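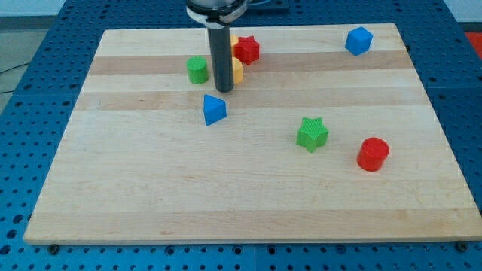
Workshop notebook, August
Rear axle and hatch work on the Totside estate

Started 7:40. Car was already on the four-post from the evening before, so straight to the rear end. Odometer reads 3140 since the engine rebuild, which matches the sheet in the door pocket.

Hatch first. The left strut has been weak since spring and the tailgate settles if it is left halfway. Took both struts off with the hatch propped on the long pole. Left one can be pushed in by hand with no real effort, right one takes body weight. Replacing as a pair. The Villum parts have a slightly larger ball socket than the originals and need the matching studs, so the old studs came out too. Left stud sheared flush. Drilled, extracted, chased the thread. Lost most of an hour to it.

While the trim was off, looked at the hatch aperture seams. Sealer has shrunk along the lower left corner and there is surface rust under it, running toward the lamp cluster. Not through. Wire brushed back to clean metal, converter on, left to cure. Seam sealer tomorrow, then primer. The factory seam on this body is odd: the quarter panel overlaps the rear valance on the left and goes under it on the right. Both the early and the late shells in the Provotden parts book are drawn the same on both sides, so the book is wrong or this car was built up from mixed pressings. I lean toward mixed pressings. The left quarter also has the early fuel flap recess with the late hinge.

10:50. Rear axle.

Trailing arm bushes, both sides. Inner left is split right around. Pressed out cold without trouble. Inner right would not move at 6 tons and I stopped there, cut the sleeve with a hacksaw blade and drifted it out in two pieces. Bore is clean, no scoring. New bushes went in with rubber grease on the outer only. Orientation: the void goes front to back, with the small notch on the flange pointing at the pivot bolt. The last set on this car had been fitted a quarter turn out, both sides the same, which would explain the wandering over ridged concrete that was put down to tires in the previous entry. See that entry, I have struck the tire remark through.

Arms back on loosely. Pivot bolts to be tightened at ride height only. Final torque is 87 Nm on the pivots – the older Provotden sheet taped inside the cabinet door is for the van axle and should come down.

Brake pipes. The run across the axle is good. The left flexible hose has fine cracking at the axle end, visible when bent. Ordered a pair from Rivadeneira along with new copper washers. They list two lengths for this car. We need the longer one, 300 mm, for the estate with the raised rear springs. The short one fits up fine with the axle hanging at rest on the stands and then pulls tight at full droop.

Wheel bearings spun by hand with the drums off. Right is quiet. Left has a slight rumble, more felt through the spring than heard. Repacked it and set the preload again, and it is better but still there. Will leave it in for the road test and decide after. Shoes have plenty left. Right adjuster was seized and is now free, threads cleaned and lightly greased.

14:20. Springs. Measured from wheel center to arch lip before taking weight off the axle: the left side sits lower than the right by 6 mm. Swapped the springs side to side and the low corner stayed on the left, so it is the seat or the body and not the spring. Left spring seat has an extra paint layer and a rubber isolator that has gone thin on one edge. New isolators added to the Rivadeneira order.

Heater note, unrelated: blower still drops to low speed on position two. Resistor pack measures open on one leg. Not touching it until the rear is finished.

Compressor was cutting in late again all afternoon. Pressure switch needs looking at before any spraying.

Open items:
Seam sealer and primer, lower left hatch corner
Flexible hoses and washers, then bleed from the left rear
Spring isolators, measure arch heights again
Pivot bolts to final torque with the car on its wheels
Left rear bearing, listen on road test
Heater resistor pack
Take down the van torque sheet

Stopped 16:45. Car left on the four-post, drums refitted, no fluid in the rear circuit. Tag is on the steering wheel.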